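How to budget for gripper pads and other small parts before you buy a robot

Tuesday, February 16, 2021

Most buying plans for a small robot cell get the big lines right. The arm has a quote, the table has a quote, and somebody has asked for a price on the guarding. The trouble comes in the second half of the year, when the small parts start to wear out and there is no money set aside for them. The steps below are the ones we use at Nudow when we plan a cell for handling cloth, paper and light household goods.

Step 1. Split the list in two

Put everything you will buy once on one sheet and everything you will buy again on another. The arm, the controller, the desk and the monitors go on the first. Finger pads, cables, fixings, cleaning cloths and test objects go on the second. If you aren't sure about an item, put it on the second sheet.

Step 2. Count pad changes, not pads

Foam pads are cheap, but they don't last. Write down how many working days you expect in a year and how many days a pair of pads survives on your own material. At our Gamdale site we planned for 214 working days and changed pads every second day, so we needed 107 pairs. Rough cloth and anything gritty will shorten that. Smooth card will lengthen it.

Pads are usually sold in sheets or in cut pairs. Cut pairs cost more, but price the cutting time before you choose sheets. We bought sheets in the first year and went over to cut pairs in the second.

Step 3. Price a full set of spare fingers

Ask the supplier for the price of the finger plates on their own, and then for the price with bushings and mounting blocks. Some will only sell the whole assembly. It is better to know this before the order goes in, when you can still ask for a spare set to be included. Our quote from Bickerstaff listed the spare set at £138, and we took two.

Check the hole spacing on the plates as well. If you have two grippers of different ages, they may not take the same fingers.

Step 4. Allow for the table and the floor

An arm on a wall bracket leaves the table clear, but the cables have to come down somewhere. Measure the run from the bracket to the controller and add a metre. Put shelving on the plan too. Boxes and spares will end up on the floor if there is nowhere else for them, and shelves are easier to get approved with the main order than afterwards.

Step 5. Set a cleaning line

Crumbs, grounds, sand and fibre all get into foam. If your tasks involve loose material, put down a hand vacuum, spare filters and some time at the end of each shift. We set this line at £300 for the year and spent nearly all of it.

Step 6. Place the first order early and review in May

Order enough pads for the first quarter with the machine itself. In May, compare what you used with what you planned and correct the figure for the rest of the year. Keep the used pads in a bag marked with the date and the task, as it makes the review much quicker.

Lead times on pads vary a good deal. Our Wukdale stock ran out once and we lost most of a week waiting for more.

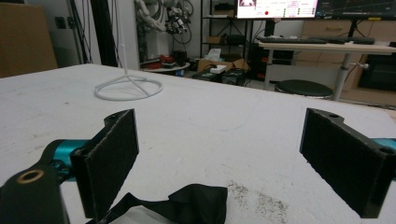
Delivery charges belong on the second sheet as well. Six small orders can cost more in carriage than the parts inside them, so group them by quarter where you can.

Comments (3)

padsandplates
Do you glue the foam or use backing tape? Glue is costing us more in cleaning time than the pads do.

Nudow
Tape. Add a roll or two to the second sheet.

millside_tech
Useful, thanks. We forgot carriage completely last year and had to take it out of the training money.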